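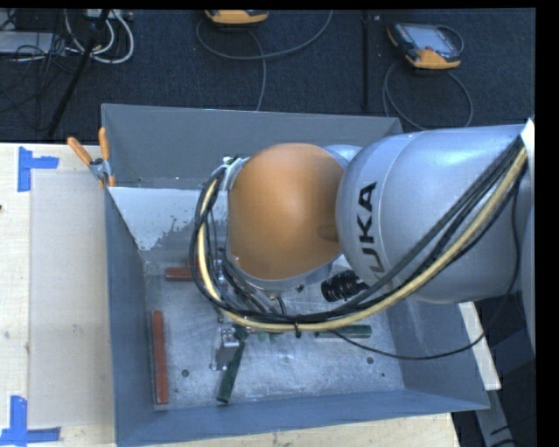

Keeping long bar stock in an open metal bin

Long bars are awkward to store in a small workshop. Stood on end they fall over, on a shelf they roll, and in a rack they take up a full wall. An open bin with low sloping sides, set on the bench, handles short and medium lengths well. The notes below cover setup, sorting and care.

Choosing the bin

Measure the longest piece you intend to keep and compare it with the floor of the bin. The opening is larger than the floor when the sides slope, so a bar that seems to fit at the rim may sit tilted with one end up on the wall. Allow a finger's width of clearance at each end. Anything longer goes in a floor rack or gets cut down.

Sloping sides have one clear advantage: the bar can be tipped up against the wall and gripped from underneath. In a straight-sided box the last few pieces lie tight in the corners and have to be pried out with a scraper.

Protecting the bench

A metal bin will mark a wooden top. Put a sheet of cork or dense rubber under it, cut slightly smaller than the base so chips do not collect along the edge. Felt is a poor choice near a saw or lathe. It holds filings and oil, and after a few months it scratches the wood worse than bare metal would.

Do not drag a loaded bin. Empty half of it first, or lift with two people.

Sorting

Keep one material per bin where space allows. Mild steel and stainless are hard to tell apart once they are dirty, and steel dust left on aluminum or stainless will leave rust stains.

If materials must share a bin, mark the ends. Paint one end of each bar with a band of enamel, and always cut from the other end. Write the color code on a card and tape it to the bench, outside the bin, where oil won't reach it.

Lay bars parallel. Crossed bars bind against each other, and thin stock at the bottom of a crossed pile can take a bend. Heavy sections go in first, thin ones last. Two layers is a sensible limit for anything you pick from daily.

Milagros Vidal, who kept the stock bench at a repair shop in Mornville, used a simple rule for remnants: anything shorter than 7 inches left the bin and went into a coffee can. Short pieces work their way under the long ones and are never found again.

Cleaning the floor of the bin

Scratches and scuffs on a metal floor are normal wear and need no treatment. Rust is worth removing early. Dark round spots can be old drips, pitting or simply stain, and a fingernail will tell you which: if the nail catches, sand the spot.

1. Take everything out and wipe each bar with a dry rag.
2. Vacuum the chips. Do not use compressed air; it sends them across the shop and into your eyes.
3. Degrease the floor and corners with mineral spirits on a rag, with the door open. Hang the rag flat outdoors to dry before throwing it out.
4. Rub rusted areas with a medium abrasive pad, then a fine one.
5. Wipe on a very thin coat of light machine oil or paste wax. Wax is cleaner if the bars are going to be painted or glued later.
6. Reload, heaviest first.

Twice a year is enough in a dry room. In an unheated garage, check the bin in May and again before winter - condensation gathers on cold steel overnight and sits under the bars.

Handling

Deburr both ends of every bar before it goes in. A few strokes of a file are sufficient. Wear snug leather gloves when reaching into the bin, and take them off before using a drill press or lathe.

Lift from the middle, and look behind you before turning with a long piece.

Labels

Adhesive labels peel off oily metal. Use a wired tag through a hole in the rim, or a magnetic strip on the outside wall if the bin is steel. Record the material, the section size and the supplier's item number - for instance, Prieto 403 - so that reordering does not depend on measuring a worn end.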